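Care of Game Consoles and Controllers at Home
Household Guidance, Lunville Community Game Library

Members borrowing equipment are asked to follow the advice below. Questions may be sent to Thu Hứa at the Tondley desk.

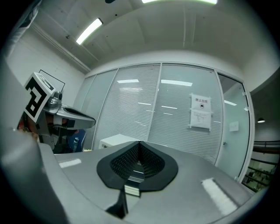
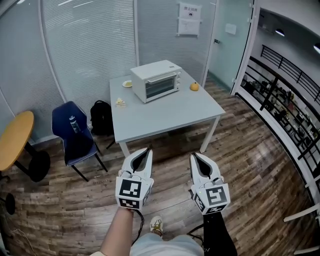

Shut the console down fully and unplug it before cleaning. Wipe the outer case with a dry microfiber cloth. Household sprays must not be used on vents or ports.

Leave 8 inches of clear space behind the console and keep it off carpet.

Clean thumbsticks with a cotton swab lightly dampened with rubbing alcohol. Allow two minutes before switching the controller on.

Controllers that will be stored for a month or more should not be put away with an empty battery. Coil cables loosely and fasten them with a fabric tie.

Returns are accepted at Stedthorpe on Saturday until noon.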